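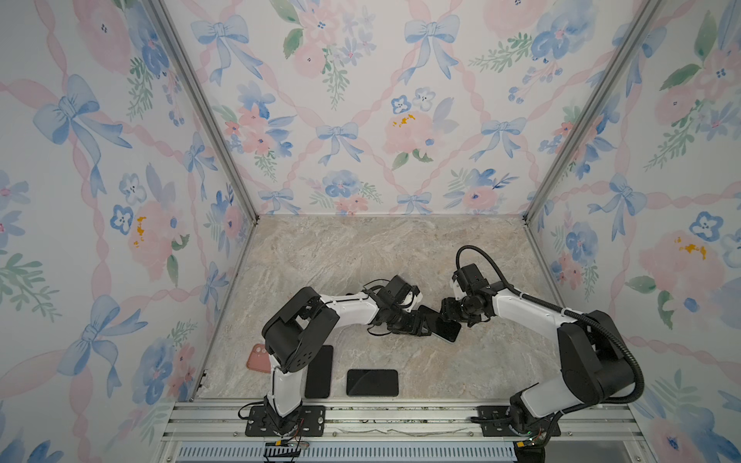

Opening slide. Both arms holding one phone.

Good afternoon. My name is Leonora Tan and I am with the student robotics club in Preltusthorpe. I will speak for the first part, then we go to questions.

Our project is called Mazurek. It is a two-arm cell for handling phones and phone cases. We chose phones as the object because they are flat, smooth and difficult to pick up from a table. (Pause. Ask who has dropped a phone this week.)

The team has five students. We began with one arm, and our first program only closed the gripper and opened it again. With two arms the timing became the main problem. If one side closes too early, the phone turns and the other side meets an edge that is not where we expect it.
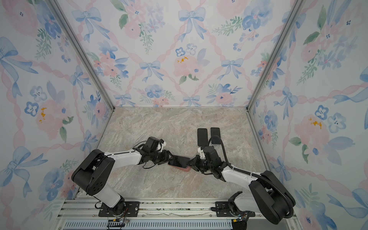

Borkeditz wrote to us after the trial talk that we should teach one arm properly before we touch the second, and that a club of our size has no time for both. We discussed this for a long evening. I think the advice is fair, but the students wanted to learn coordination, so we kept two.

Now the recordings. We saved 2205 attempts and kept 700 for training. The others we put aside, mostly for slow starts or for a bad grip. Say this slowly, people write the numbers down.
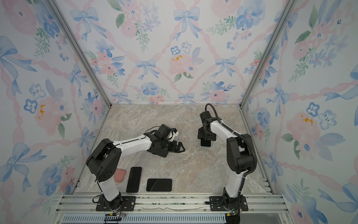 Both grippers free, phones on the floor panel.

Explain the driving turns here. Each student drives for five minutes and then changes. Longer turns gave us careless movements – you can see it in the curves on the handout from Leltholm.

Next point is the wrist view. From the front, an arm can hide the part we need, so we also look from close to the fingers. 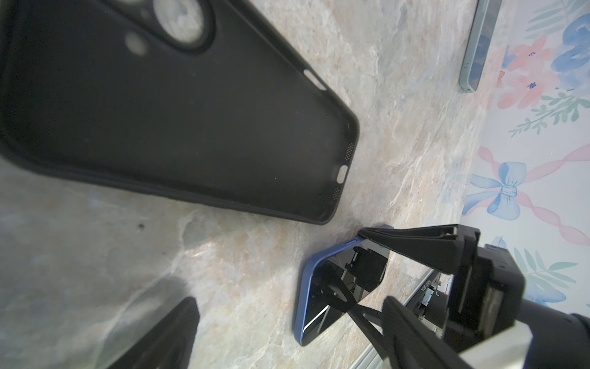

With this view we can judge the approach angle much better, and the younger members understand their mistakes without a long explanation from me. We still have trouble with glossy screens, and I will be happy to hear how other clubs treat reflections.

Last slide: thanks to Leltholm for the workshop hours. Leave the contact page on during questions.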